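4. What people call the parts

4.1 Names in the Wanduvholm notes

We now come to the part of the study we enjoyed most. The collection at Wanduvholm holds 2,000 handwritten notes left by people who mended their own household goods between one winter and the next, and almost every note has to solve the same small problem: how do you write about a thing whose name you don't know? The answers are wonderfully inventive. A bicycle derailleur becomes "the wandering bit." The drum of a tumble dryer is "the barrel," then "the big barrel" once a smaller one has been found behind it. One writer gets through a full page on a sewing machine using only "the foot," "the other foot" and "the foot's friend," and the page is perfectly easy to follow.

Earlier work on naming has mostly looked at people talking face to face, where a point of the finger can rescue a weak description. Written notes have no such help. Benjelloun, in her thesis on kitchen talk in Livlow, found that speakers settle on a shared name after only a few turns and then shorten it. We expected our writers, who had nobody answering back, to keep their names long. They didn't! Even alone with a pencil, people shorten. "The little brass wheel with the teeth on one side" is "the little wheel" by the next line and "Brassy" by the end of the note.

4.2 Three sources for a borrowed name

Where do the names come from? Body parts are the oldest source and still the busiest: necks, mouths, elbows, teeth, ears. Furniture and buildings come next, with shelves, doors, floors and a surprising number of attics. The third source is food, and it does something the other two do not. Food names nearly always carry a texture or a size along with a shape, so that "the raisin" for a rubber stopper tells the reader that it is small, dark and a bit wrinkled, all in one word.

We coded 400 of the notes by hand for the source of each borrowed name. Aicha Benjelloun then coded the same set without seeing our labels. Most of our disagreements were about "lip," which can be a body part or simply the ordinary word for an edge, and we have kept such cases in a group of their own. The full coding guide is held with the Plollelari archive, along with the writers' sketches, which deserve a paper to themselves.

4.3 When the trade name is known

Some subjects bring their own vocabulary, and desktop computers are the clearest case. A writer who calls every part of a toaster "the thing" will switch without a blink to "socket," "motherboard" and "heat spreader." These are trade names, but look how homely they are underneath: a socket, a board, something that spreads. The borrowed name has been worn smooth and nobody hears it anymore. It is also striking how quickly the trade names run out. The processor has a name, its socket has a name, but the ribs on a metal panel go back to being ribs, straight from the body again (Figure 2).

Figure 2. Computer hardware and its surroundings, close up. First: a processor in a recessed slot with a raised white lip. Second: ribbed aluminum. Third: a processor just above an empty socket. Fourth: a green motherboard in a desktop case.
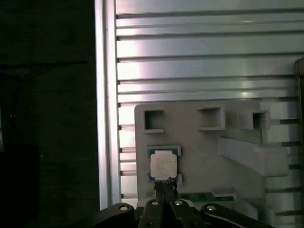
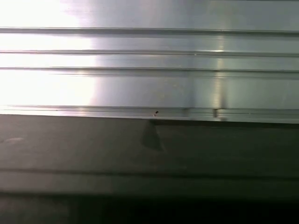
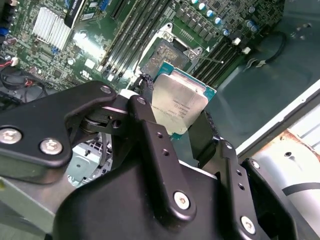
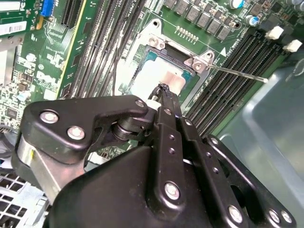 The mix of trade names and homemade ones inside a single sentence is something we had not seen described before, and we think it is a real find. Notes on radios and clocks show it too. In the clock notes, "escapement" sits happily beside "the wobbly spoon," and the writers show no sign of feeling that one word is better than the other. Spelling tells a similar story. Trade names are often misspelled but written with confidence, while homemade names tend to get quotation marks on first use and lose them by the second.

4.4 Comparison with printed manuals

For contrast we read 2 printed manuals from the Danzer series, one for a vacuum cleaner and one for a hand mixer. Each lists up to 200 part names in a table at the back, and the table is consistent to the last washer. The running text is another matter. There the authors slip again and again into "arm," "collar" and "cheek," even where the table offers a longer official term. We were delighted by this. The professional writer and the person at the kitchen table reach for the same small stock of words, and section 5 asks whether readers of the two kinds of text also picture the same parts when they meet them.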